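News from the swap shelf

The swap shelf at Sadel is now open again after the painting of the corridor, and I would like to thank all who kept their bags at home while we had no place to put them. We know it was a long wait. In May we received 421 things, which is the most we had in one month, and most of them have already left with a new owner.

For those who joined us recently, the rules are simple. You bring something clean that you do not need, you put it on the shelf, and you may take something else. You do not have to bring in order to take. Please bring not more than six things at one time. When a person empties a whole cupboard in one morning the shelf is full before lunch, and the people who come after work find no room for their own bag.

This month I want to write a little about bottles and boxes, as I receive many questions about them.

Bottles are welcome if they are empty, washed and without smell. Please take away the old label if it comes off easily. Warm water with a spoon of baking soda is enough for most of them, and you leave them to stand overnight. A bottle with a narrow neck is difficult to dry inside, so turn it upside down over a wooden spoon in a tall jug and let the air do the work. My neighbours in Turkuder Street put a few grains of dry rice inside and shake it, and they say this helps also. I tried it and had rice in the bottle for two days.

Boxes go very fast, especially small ones with a lid. People use them for buttons, for letters, for screws, for the cables of old telephones. If the box had a product in it before, please look inside all corners for papers and small bags. We found 19 receipts last month and one key, and the key is still at the desk in Quiambao Hall if you miss it.

The colours do not matter to us, but I admit that I like when the shelf looks nice. A pale blue bottle next to a box in pinkish copper is a good pair, and such a pair is often taken together. 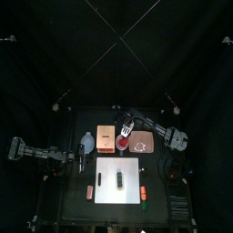 Glass and thin plastic should stand at the back of the shelf and not at the front, where the sleeves of coats pull them down. Heavy things go on the lowest board. If you are not sure where something belongs, leave it on the small table by the door and we will find a place for it.

We still cannot accept medicines, candles that were burned, or electrical things without a plug. Knives must be given by hand at the desk.

The shelf is open from 2 in the afternoon until the hall closes. The bags for carrying are finished - please bring your own until the new ones arrive from Devurel.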